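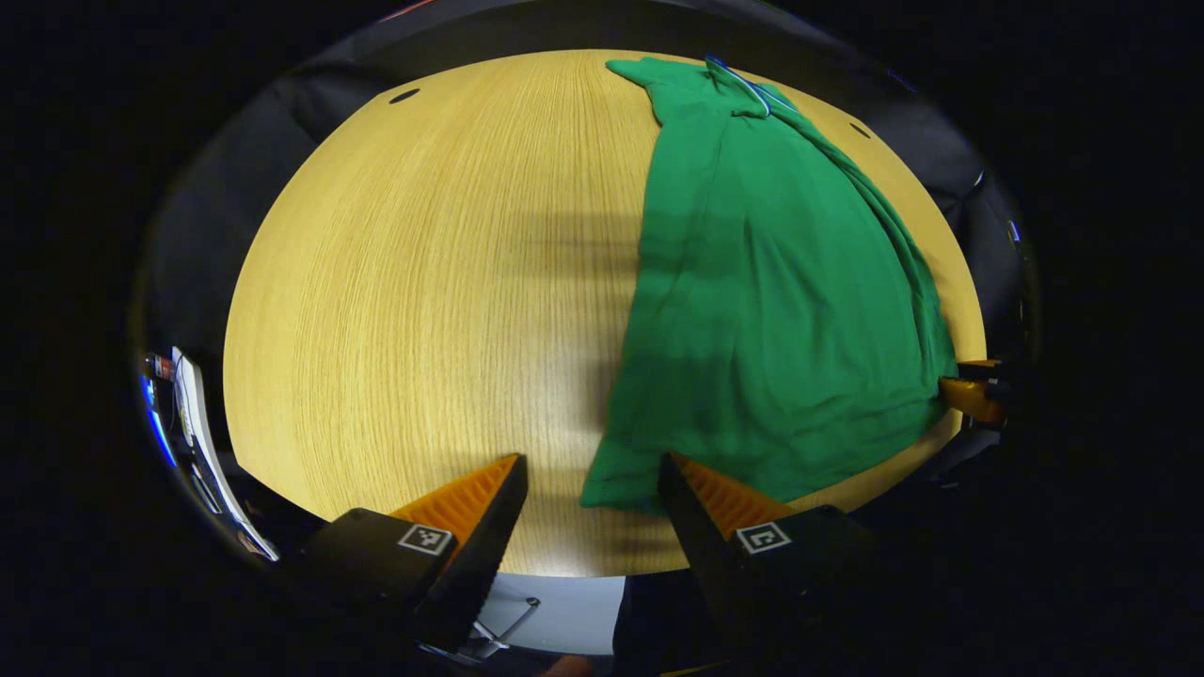 Figure 3. Green cloth on a light wooden table.

3.2 Household practice and the handling of worn clothing

The interviews reported in this section were carried out in the Flindon and Eston study areas between the close of the postal survey and the end of August. Their purpose was to find out how people decide what to do with clothing that is no longer in regular use, and to test whether the categories used in the survey (keep, mend, pass on, discard) match the way households describe their own behaviour. A total of 50 households took part, 30 of them in Flindon and the remainder in Eston. All had returned the postal questionnaire and had ticked the box agreeing to further contact.

Each interview took place in the home and was organised around items chosen by the participant. People were asked to bring out a few garments they had not worn for some time and to talk about each one in turn. Most used whatever flat surface was nearest. In Flindon this was usually a table in the kitchen or dining area; in Eston, where the homes are smaller, beds and ironing boards were also common. The choice of surface had some effect on the conversation. Participants who laid a garment out at full length tended to talk about its condition, pointing to seams, cuffs and collars. Those who kept it folded or held it on their lap talked more often about where it came from and when it had last been worn.

The survey had treated "keep" as a single answer. The interviews suggest that it covers at least two different situations. In the first, the garment is kept for a use that the owner can name, such as gardening, painting or a particular family occasion. In the second, it is kept while a decision is put off. Garments in this second group were often stored apart from the rest of the wardrobe, in a spare room, a hallway cupboard or the boot of the car. Several participants had given these places a name of their own. One Flindon household referred to the landing cupboard as "the waiting room", and an Eston participant spoke of a suitcase that had not been used for travel in many years as "the maybe case".

Colour came up more often than expected. The interview guide contained no question on the subject, yet participants frequently offered it as a reason for keeping a garment they did not wear. Strong or unusual colours were described as hard to replace, and also as hard to match with anything else. The same quality could therefore explain both why an item had been kept and why it had stayed in the cupboard. Grey, navy and black garments were seldom defended in these terms. They were more likely to be passed on without discussion, or cut up for cleaning cloths.

Mending was reported less often than in the survey. Of the 700 questionnaires returned across both areas, a large share indicated that the household had mended at least one garment in the past year. When asked in person, many of the same people described small tasks such as sewing on a button or taking up a hem, and were unsure whether these should count. Others had included repairs paid for at a shop. The wording of the original question did not separate the two, and the figures for mending given in Section 2 should be read with this in mind. A revised question has been prepared for the next round of the survey and is set out in the appendix.

There were also differences in skill and equipment. Older participants in both areas were more likely to own a sewing machine, although a good number of these machines were stored away and had not been serviced. Younger participants more often described hand sewing learned from family members or from online videos. Very few in either group said that cost was the main reason for mending. The more usual explanation was that the garment fitted well, or that a suitable replacement could not be found in local shops. This was especially marked in Eston, where the closest clothing retailer is in Cladwood and the bus service does not run after 6 pm.

Passing on clothing remains the most common route out of the household. Three channels were mentioned repeatedly: relatives and friends, charity shops, and the collection bins at the Cladwood shopping centre. Giving to relatives was described in warm terms but also as a source of some awkwardness, as the giver could not easily ask whether the item had been worn. Charity shops were valued for their convenience, though participants in Flindon noted that the shop on the main street accepts donations only on a Tuesday. The bins were used mainly for items thought too worn to offer to anyone. Some participants believed that everything placed in them was resold, while others assumed that it was shredded – the signs on the bins do not say.

These findings are broadly consistent with the household model put forward by Nowicki, in which clothing moves through the home in stages and may rest at any of them for long periods. They depart from that model in one respect. Nowicki treats storage as a passive stage, ended by an outside event such as a house move or a change in family size. In the present study, participants returned to their stored garments quite regularly, often at the change of season, and made fresh decisions about a small number of them each time. Storage of this kind is better understood as a slow form of sorting – one that the survey, with its single reference date, was not designed to record.

Two limits should be noted. Participants selected the garments they wished to discuss, and it is likely that items of interest were favoured over plain or damaged ones. The interviews were also held late in winter, when lighter clothing was already in storage in most homes. Interview notes were coded by Arben Zupan using the scheme described in Section 2.4, and a second reader checked a sample from each study area. Differences between the two readings mainly concerned the line between keeping for a purpose and putting off a decision, and were settled by going back to the participant's own words.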